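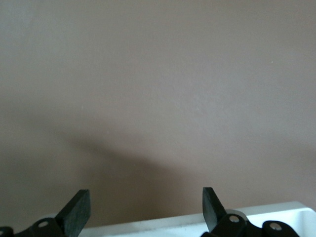
A plain wall painted in a muted mauve-taupe. The colour is warmer and darker towards the left, and a soft shadow lies across the lower part.

Mauve-taupe is a group of greyish purple-brown colours used mainly for painting the inside walls of houses, offices and shops. The colours lie between taupe, a brownish grey, and mauve, a pale purple. There is no agreed standard for the name, and paint sold as mauve-taupe by one maker may be sold by another as dusky rose, mushroom pink, heather grey or dusty brown. The group is usually counted among the warm neutrals.

Name

Taupe comes from the French word for a mole and was first used in English for the colour of the animal's coat. Mauve is the French name for the mallow flower. Both words were in use for dress fabrics in the nineteenth century before they were common on paint cards. The joined form is a trade term. It appears with and without a hyphen, and some decorators put the words the other way round, as taupe-mauve, when the brown is the stronger part.

In Drallstead and the villages to the east of it the colour is known as "damson milk", a name also given locally to a pudding. The writer Heledd Prydderch recorded the term in her survey of house colours in the district and thought the paint name was the older of the two, though she found no written use of it to settle the matter.

Make-up of the paint

Most mauve-taupe wall paint is water-based emulsion. The white base contains titanium dioxide, and the tint is made by adding small amounts of red oxide, black and violet, sometimes with a little raw umber. Red oxide and umber are earth colours and hold up well in daylight. Violet tinters vary more in quality, and in a cheap paint the violet may fade first, leaving the wall looking more beige than it did when new.

Small changes in the mix are easy to see in this range. Extra black makes the colour flat and cold. Extra red oxide pushes it towards terracotta. For this reason tins mixed at different times are normally poured together in a large bucket before use, a practice called boxing. The batch number is printed on the lid or base of the tin, and painters doing large rooms keep a note of it for later repairs.

Before ready-mixed tints were common, similar shades were made in distemper and limewash. Distemper gave a powdery, very flat surface and rubbed off on clothes. Several rooms at Tullton, a farmhouse outside Drallstead, still have distemper of this colour beneath later wallpaper. It was uncovered by the plasterer Tomos Kemeys during repairs to a chimney breast, and a strip of it has been left on show beside the stairs.

Appearance

Colours close to grey are strongly affected by the light that falls on them. A single coat of one mauve-taupe can look greyish pink on one side of a wall and dusty brown on the other if the light is uneven. Cool daylight from a north-facing window brings out the grey and the purple. Evening sun and warm electric lamps bring out the brown. The effect is greater on large unbroken areas, where there are no pictures, shelves or fittings to draw the eye.

Shadows also change the colour. A shadow cast by an object some way from the wall has a blurred edge, and on a matt mauve-taupe it usually reads as a deeper brownish grey that fades by degrees into the lighter paint. An object held close to the wall, or lit by a small bright lamp, casts a harder edge. Nearby surfaces add their own tint: a red carpet will warm the bottom of the wall, and a lawn outside a low window can make it look faintly green.

Colour cards are a poor guide for these reasons. The usual advice is to paint a large sheet of lining paper, let it dry fully and move it from wall to wall over the course of a day. Wet emulsion is often lighter than the dried film.

Finish

Matt is the most common finish. It reflects little light and hides shallow dents and filled patches, but it marks easily when rubbed, and hard wiping can leave a shiny place known as burnishing. Eggshell and soft sheen finishes are easier to wash and are used in halls and kitchens. They show up uneven plaster, most of all where light comes along the wall from one side.

Makers also sell "durable matt" paints, which contain more binder or harder fillers. Renen, a paint works at Drallstead, sold a mauve-taupe of this kind as Naseri. It was offered in matt only until the works added an eggshell for woodwork, so that skirting boards could be painted to match the wall.

Application

The wall is cleaned, holes are filled and the filler is rubbed down when dry. New plaster is first given a mist coat of thinned emulsion. Over a strong or very pale old colour, 2 full coats are normal and a third may be needed in corners, where the brush leaves less paint than the roller.

A short or medium pile roller gives a smooth surface with only a faint grain. Long pile holds more paint but leaves a heavier stipple. The edges are cut in with a brush, and each section of wall is rolled while its cut edge is still wet. If the edge dries first, a darker border called picture framing may be left. It is seen less in pale colours than in middling ones such as mauve-taupe.

Faults

Pale specks are the fault most often noticed on walls of this colour. They have several causes, among them pinholes in the filler, grains of old plaster stuck in the paint, drops from a ceiling painted afterwards, and small knocks that have chipped the film down to a white undercoat. The cause can seldom be told from across a room. Loose grit can be rubbed away with fine paper and the spot touched in. A chip is touched in with the tip of a small artist's brush, as a larger patch of fresh paint may show up more than the speck did.

Flashing is a patchy sheen left where the surface beneath soaks up paint unevenly. It often follows filling, when the filler has not been primed. Another full coat over the whole wall generally cures it.

Lap marks are bands where fresh paint has been rolled over an edge that had begun to dry. They are commoner in hot rooms and on long walls painted by one person.

Yellow or brown stains coming through from behind, from old damp or tobacco, are harder to see on mauve-taupe than on white and may be missed until they are large. They need a stain-blocking primer, and where damp is still getting in the source has to be dealt with before repainting.

Cleaning and touching up

Dust is taken off with a dry cloth or a soft brush. Finger marks on matt paint are dabbed with a damp sponge and a little mild soap, working from the edge of the mark inwards. Bleach and cream cleaners are avoided.

Touching up works best with paint from the original tin, put on with the same kind of roller. Paint several years old may have shifted slightly in the tin, and the wall itself may have faded, so repairs in the middle of a well-lit wall are often visible. Decorators commonly repaint from corner to corner instead.

Use in rooms

Mauve-taupe is found mostly in bedrooms, sitting rooms and dining rooms. It is put with off-white ceilings, dark wood, brass and unbleached linen, and less often with clear blues. Pure white woodwork makes it look more purple. In small rooms with little daylight it can appear brown for most of the day, and some owners paint the ceiling the same colour to lose the line between the two.

Prydderch's survey took in roughly 400 houses and found the colour chiefly in back bedrooms and on landings. She linked this to the habit of using up paint left over from a front room.

See also

Distemper (paint)
Emulsion paint
Mauve
Taupe
Warm neutral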